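Workshop notebook, garment handling bench
06/03/2022
Entry by Eliseo Beltrán. Copy to Mirko Dal Bello.

The bench was cleared at the start of the session and the Hustis shirts were sorted by size. Entry 1086 concerns the knit T-shirts only. The woven shirts remain in the Rarent bin and will be recorded separately.

Two hangers of the coated wire type were set aside in February for a bent shoulder. They are not to be returned to the rail until M. Dal Bello has inspected them.

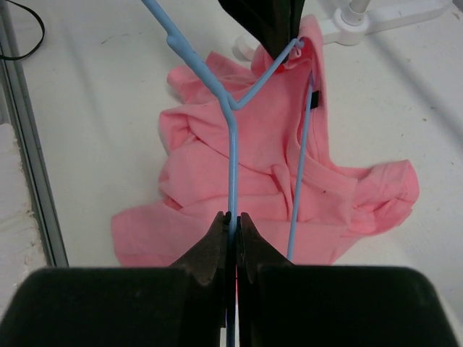
At which end of the shirt should the hanger be inserted?
The hanger goes in from the hem, with the hook leading, and is brought up through the neckline. Insertion through the collar stretches the ribbing on the smaller sizes and is to be avoided.

Pink T-shirt, light blue hanger, white tabletop. Knit fabric should be smoothed from the center toward the sleeves before hanging. Folds across the body catch the shoulder of the wire.

Outstanding: relabel the Kushwaha shelf; order replacement hangers from Jellura; confirm rail spacing with M. Dal Bello.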